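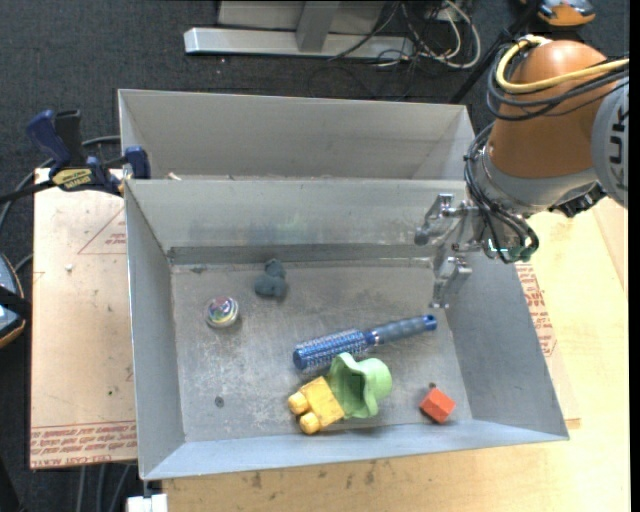
Rillcombe Round Brush, 40 mm

Item no. 1821
Made by Hitholm
In stock

If you have ever gone home from the salon with gorgeous, bouncy hair and then spent the next morning wondering where it all went, the Rillcombe is the brush I'd hand you first. It's a medium round brush for blow-drying at home, and it has been the one I reach for ever since the samples came in last April. I have thick, shoulder-length hair with a stubborn wave on the left side only (lucky me!) and this brush gets it to behave with far less arm work than my old one did.

The 40 mm barrel is the size most people end up happiest with. It's wide enough to smooth the lengths and small enough to turn the ends under or flip them out, and it will manage a long fringe too. For a short fringe or a pixie cut you'll want the little Govden, on its own page under Small Rounds.

What I love about it

The bristles have some give at the tips, so they grip the hair without scratching your scalp, and they let go again when you unwind. That second part matters so much! Anyone with fine hair knows the panic of a brush that won't come back out.

The handle is slim and a bit longer than you'd expect. At first I thought it would feel clumsy, but the extra length means you can roll it between your fingers and leave your wrist alone. My hands are small and I still find it easy. Radosław Jasińska, who cuts hair two doors down from us and has enormous hands, bought one the same week I did.

It weighs very little. You notice this near the end of a long blow-dry, when you're working on the crown and your arms are up over your head.

Which hair it suits

Straight or wavy, chin length to just past the shoulders: perfect.
Long hair: works well, but go slowly and take thinner sections.
Loose curls: great for stretching the roots and smoothing the front.
Tight curls and coils: I'd pick the Kozłowski paddle brush for detangling first, then use this one with plenty of heat protection.
Extensions: please don't. The bristles can catch at the bonds.

How I use it

Towel off, then rough-dry with your fingers until the hair is mostly dry. Really mostly dry. Starting too wet is the number one reason a blow-dry takes forever.

Clip the top out of the way and start at the back of your neck. Take a section no wider than the barrel, put the brush underneath, and pull it down slowly with the dryer following behind, nozzle pointing toward the ends.

At the ends, wind the hair up and leave the warm air on it for a few seconds, then hit the cool button. Let it cool on the brush before you unroll. I count to ten, though I get impatient and cheat on the last few sections.

For lift at the crown, pull the section straight up and a little forward, dry the roots, and roll it all the way down to the scalp to cool.

Keeping it clean

Pull out the loose hair every time, or it mats around the base of the bristles and you'll be in there with tweezers (ask me how I know). The tail end of a comb works nicely. Every couple of weeks, swish the head in lukewarm water with a drop of shampoo, rinse, shake it hard, and lay it on its side on a towel overnight. Don't soak it, and keep it out of the dishwasher!

Details

Barrel: 40 mm
Use with: hair dryers, all heat settings
Not for use with: flat irons or curling irons
Guarantee: 2 years against loose bristles and handle faults
Limit: 2 per order while the new batch settles in

Shipping and returns

Orders placed before noon go out the same day, Monday through Friday. Unused brushes can come back in their sleeve for a full refund. Used ones can't be resold, so if you're unsure about the size, send us a message with your hair length and how you like to wear it and we'll help you choose before you buy.

Goes well with: Govden small round, Kozłowski paddle brush, sectioning clips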